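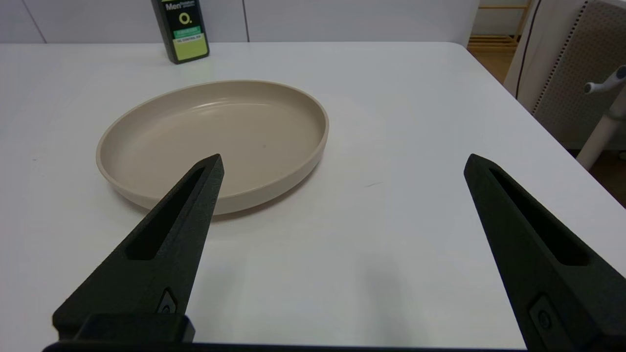
Inicio | Cuaderno | Seminario | Archivo | Contacto

Diciembre – entrada de Catalina Sosa

Sigo con la codificación de respuestas sobre vida buena, proyecto Macapagal. Cerrada la primera pasada: 274 respuestas abiertas, más de 800 fragmentos. El código «sentido» absorbe demasiado. Pandey propone separarlo en «propósito» y «pertenencia»; lo pruebo con 20 respuestas antes de tocar el resto.

Discrepancia con Painemal en el código «deber religioso»: él lo aplica a cualquier mención de culto, yo solo cuando el texto formula una obligación. Queda anotado en el manual – versión 2 – con los dos criterios, pendiente de Bianchini.

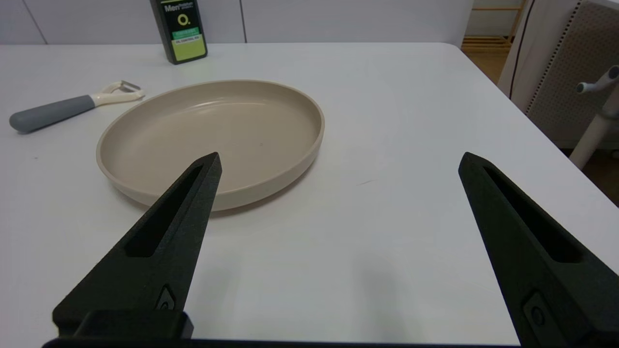
¿Se cuentan como eudemonistas las respuestas que solo hablan de estar contento?

Van a «bienestar subjetivo», salvo que el texto vincule la alegría con una actividad o una virtud.

Pendiente: releer el capítulo de Tapia sobre bienes externos y revisar la traducción de «flourishing». «Florecimiento» suena forzado en las entrevistas de Gomard; «vida lograda» arrastra una connotación de éxito.

Última actualización: diciembre, 17:40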